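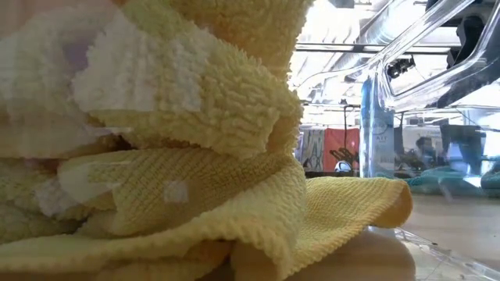

Figure 3. Stack of folded cleaning towels. The yellow looped terry lies over the yellow waffle-knit microfibre, with a paler terry towel at left.

3.2 Stack form and fabric structure

Towels were stacked by the participants in the manner they would use at home, with no instruction on fold size or edge alignment. The resulting stacks varied a good deal in form. Figure 3 shows one of the less regular cases, in which the layers bulge and overlap and the edges are not squared.

Fabric structure appeared to govern how each towel held its fold. The terry towel, with its dense looped pile, formed thick rolls near the top of the stack and draped forward in rounded lobes. The waffle-knit towel lay in broad horizontal bands, although its free end spread into a loose, ruffled flap at the right. We coded flaps of this kind as "open ends" when they projected past the main body of the stack.

Of the 269 stacks coded, some 20 could not be assigned to a single form and were left out of the comparison. Two coders worked separately, and disagreements were settled by Gerd Rathjen using the written criteria. Coding was finished in April and the categories were not changed after that point.

Colour was recorded but was of little use in separating layers. Two towels of different knit may both be yellow, and the shaded creases in a terry pile can look darker than the upper folds of the same towel. Surface texture was therefore taken as the primary cue and colour as the secondary one. Where neither cue allowed a boundary to be placed, the layers were coded as one.

Stack height was measured from the work surface to the highest fold, without pressing the fabric down. Each measurement was repeated after an interval of 7 minutes to allow for settling, and the second value was used in the analysis in Section 4.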